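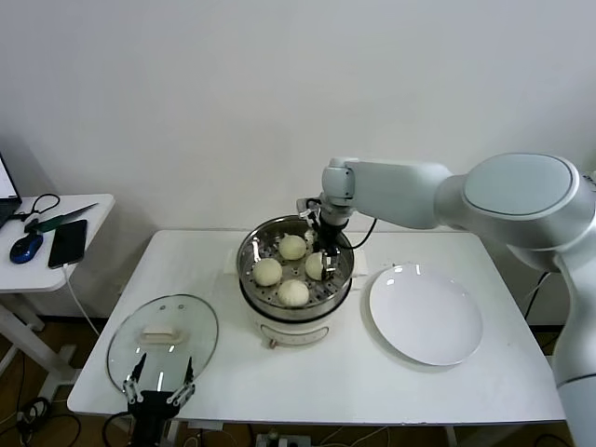 Steamed buns in an electric steamer.

Print this article
E-mail this article

Clistine (video game)

Clistine is a turn-based cooking and trading game developed by the independent studio Senent and published by Memon for home consoles and personal computers. The player manages a dumpling and bun stall in the port town of Nernitmont, buying ingredients by day and serving customers in the evening. It was directed by Chia-jung Poon, with programming led by Mikkel Bjarnason and music by Yuk-lan Chuang.

Gameplay

A standard campaign runs for 90 in-game days. Each day is divided into a market phase, a preparation phase and a service phase. In the market phase the player negotiates with up to nine suppliers, whose prices vary with the harbour schedule and the weather. Stock carried over from a previous day loses freshness at a fixed rate, modified by the storage equipment installed in the stall.

Preparation takes place on a grid representing the counter and stove. Dough, fillings and steamer trays occupy a set number of squares, and cooking times are measured in turns. Opening a tray early releases heat and adds one turn to every item in it. The grid can be enlarged twice -- once by paying the landlord and once by completing the ferry storyline.

During service, customers queue in an order determined by the stall's reputation in each of the town's districts. Orders may be refused without penalty before the first tray is plated. Later refusals reduce reputation in the customer's home district.

The recipe book contains 33 base recipes. Combinations of flour, filling and garnish produce 792 recorded dishes, each with its own entry and colour plate. Completing the book is not required for any ending.

Development

Senent began work on the project as a board game prototype. Poon has stated that the counter grid survived from that version almost unchanged, while the market phase was rewritten several times. Bjarnason's engine was built for handheld hardware, and the fixed camera angle dates from that period. The handheld edition was dropped when Memon took over publishing.

Chuang recorded the soundtrack with a small ensemble of accordion, clarinet and double bass. The English script was prepared by Hiu-tung Chou, who also edited the recipe book.
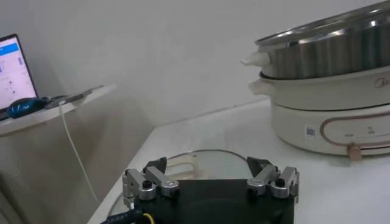

Can a saved game be moved between the console and computer editions?
Save files are stored in separate formats and cannot be transferred, although recipe book entries can be carried over with an export code from the options menu.

Release and versions

The console edition was released in October, with the computer edition following after a delay attributed to certification of the save system. A later update added a free-play mode without a day limit, remappable controls and a larger text size. It also corrected an error in which the ninth supplier could offer goods at a negative price -- a fault widely used in early speedruns.

Reception

Reviewers generally praised the preparation grid and the soundtrack. Criticism centred on the slow opening and on the reputation system, whose values are not displayed to the player. Critic Chia-jung Lau considered the ferry storyline the strongest part of the game but noted that it can be missed entirely if the harbour licence is allowed to lapse.

Print | E-mail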